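How Levers Work
By Kiran Mittal

A lever is a stiff bar that turns around one fixed point. The fixed point is called the fulcrum. The push you give the bar is called the effort. The thing you want to move is called the load.

A seesaw is a lever. The fulcrum is in the middle. If two riders weigh the same and sit the same distance from the middle, the board stays level. If one rider moves closer to the middle, that rider's side goes up. Nobody's weight changed. Only the distance did.

The rule

Multiply the force by its distance from the fulcrum. Do this for both sides. If the answers match, the lever balances.

Suppose a box weighs 81 pounds and sits 1 foot from the fulcrum. On the other side, you push down 3 feet from the fulcrum. You need 27 pounds of force, because 27 times 3 is 81. Push harder than that and the box rises.

There is a cost. Your end of the bar has to travel 3 inches for every inch the box goes up. A lever can trade distance for force, but it cannot give you both.

Three classes

Levers are sorted by what sits in the middle.

First class: the fulcrum is in the middle. Seesaws, scissors and crowbars belong here.

Second class: the load is in the middle. In a wheelbarrow, the wheel is the fulcrum, the dirt is the load, and you lift at the handles.

Third class: the effort is in the middle. Tweezers and fishing rods work this way. You push harder than the load does, but the far end moves farther and faster than your hand. 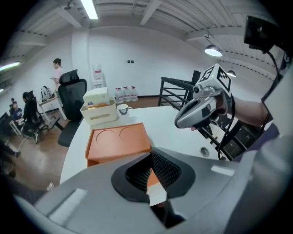

Your forearm is a third-class lever. The elbow is the fulcrum, and the biceps muscle pulls on the bone a short distance in front of it. The load is whatever you hold in your hand, plus the weight of the forearm and hand. A person holding out a tool, with the forearm stretched behind it, has the load at the far end of the lever — a long way from the elbow. The muscle has to pull with several times the weight of the load.

Try it yourself

You need a 12-inch ruler, a pencil and 20 pennies of the same kind. Tape the pencil to a table so it cannot roll. Balance the ruler across it. Put 2 pennies 4 inches from the pencil. Now find where 4 pennies must go on the other side to make the ruler level. Measure to the center of each stack.

Write down your guess before you test it. Then try other stacks with the rest of the pennies.

Words to know

Effort: the force you put in.
Fulcrum: the point the bar turns around.
Load: the thing being moved.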